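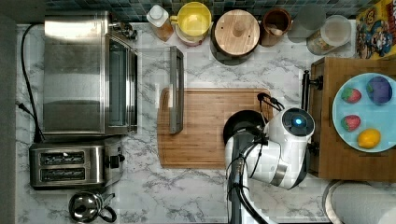 Kulkarni's complaint was that the update had moved the search box and he'd lost half a morning hunting for it. He wrote that underneath the release notes for Cakmont 2, and within a day he had 40 replies agreeing with him.

I'll start there (slide 1, leave it up) as it's the most useful review I read. The press pieces all went on about the new look. Narayanan Kulkarni wanted to find a file.

Slide 2. What we were promised. Faster start, smarter search, "less clutter". Ask the room who has installed it. Then ask who has gone back to the old one. Wait for the hands.

My own try: I put it on the office machine at Clesdale and on my phone in April. The office machine was fine. The phone asked me to sign in again every time I opened a note. Support told me to reinstall. I did, twice, and it still asked.
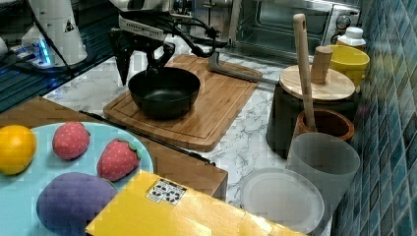
Then there is the search. I keep 235 notes in it, which is hardly a library. I looked for "Dorklow invoice" and got every note with the word "invoice" in it, oldest first. The old version found it straight away. If that's smart, I'd like the stupid one back -- and I suspect I'm allowed to say so, having paid for both.

Slide 3. Be fair here. Syncing is better. Shared folders do what they say. Pasting a table no longer wrecks it. Don't rush this bit, someone from the company may be in the audience.

Slide 4. The numbers. They say 500 fixes. I asked for the list and was sent a link to the release notes, which mention far fewer. Perhaps the rest are real. I can't tell, and neither can you.

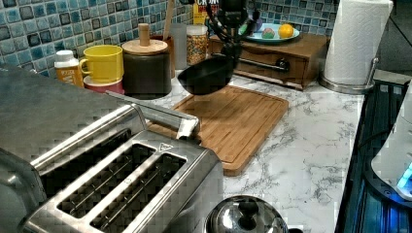

Issue 40

The Fernandes newsletter ran my first version of this, and the letters it got were mostly about whether people should update at all. My answer hasn't changed: wait for the next small release, keep a copy of your notes somewhere else, and check that the copy opens.

Slide 5. Going back. The old installer is still on the download page, under "other versions". Say that slowly, people will want to write it down. Notes made in the new version won't open in the old one unless you export them first.

Questions. If anyone asks about the price, I don't know either.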